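Rirnura publishes upkeep routine for its hand-held grippers

11 Aug 2025

Rirnura, which supplies hand-held grippers for recording household handling tasks, today published the upkeep routine its field teams follow in people's homes. The routine covers setup, daily care and finger replacement, and is free to download from the company's support pages.

The grippers are used in pairs, one in each hand, to record jobs such as folding and sorting laundry. The recordings are then used to train robot arms fitted with the same fingers. A finger that has worked loose or a lens with lint on it can spoil a whole day of recording, and the fault often shows up only when the files are checked.

"Most of the calls we get are about small things," said Montserrat Goicoechea, head of field support at Rirnura. "A screw needed a turn, or the lens had a thumbprint on it. We wrote the routine so that the person holding the gripper can sort it out at the bedside and carry on."

The work before each session is short. The operator wipes the lenses with a dry cloth, closes the fingers fully and checks that they meet without twisting, then opens them and looks along both for cracks near the slots. The label number is entered in the log with the name of the operator. Both grippers in a pair go through the same checks, even if only one has been handled since the last session.

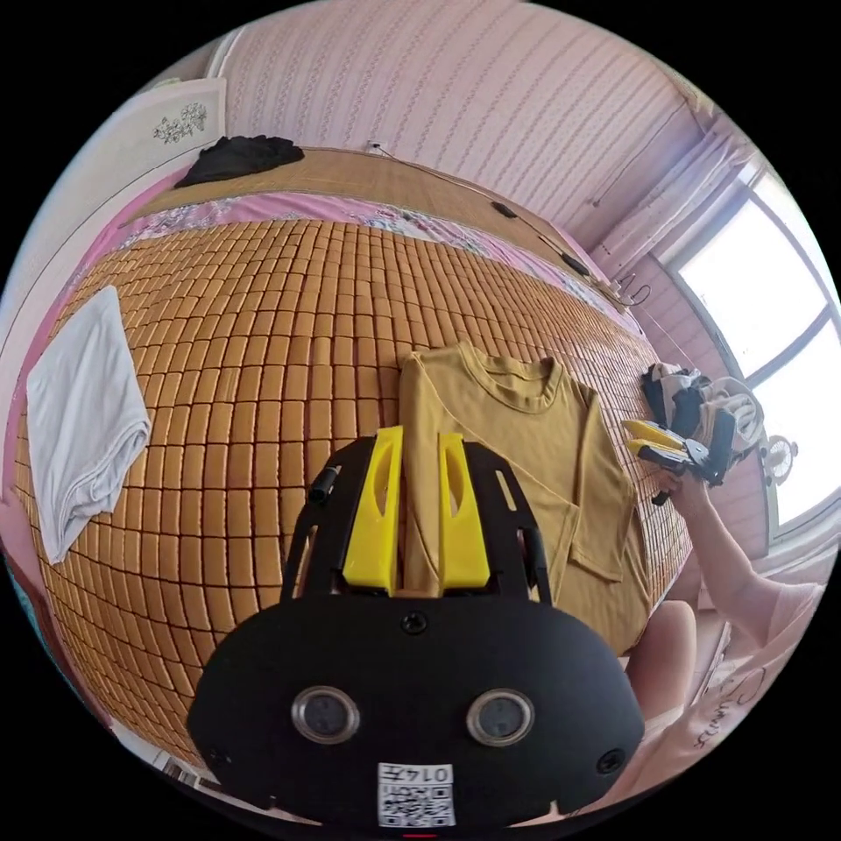
Gripper 0147 at a bedside laundry setup, with a second unit in the operator's hand. Photo: Rirnura

Fabric work is harder on the fingers than rigid objects are, the company said. Lint collects where the fingers meet the frame and should be brushed out every 200 cycles. Fingers are replaced after 2,000 cycles, always both together – a new finger next to a worn one will not close evenly. After replacement the operator runs the zero check twice, once with the gripper upright and once with it on its side.

The routine also says what should be left alone. The main housing is not to be opened in the field. If a lens has shifted or a reading drifts after the zero check, the unit is tagged and sent back to the Momlow workshop, and a spare is used in its place. Returned units are recalibrated on a bench fixture and logged under the same label number.

"We used to let teams open the housing, and we got units back with the lenses seated at slightly different angles," said Kenneth Forsyth, who runs the Momlow workshop. "Now it stays shut until it reaches us. Turnaround is two working days."

The routine was tried out over the spring with recording teams from Dudado, a Rirnura customer. Triin Vaher, operations lead at Dudado, said her teams now keep a printed copy in each carrying case and do the finger check again after lunch.

A version for the wrist-mounted model will follow in October.

Contact for media: Benito Calvo, Rirnura press office
Contact for spare fingers and workshop returns: Casimiro Escobar, Rirnura service desk, Momlow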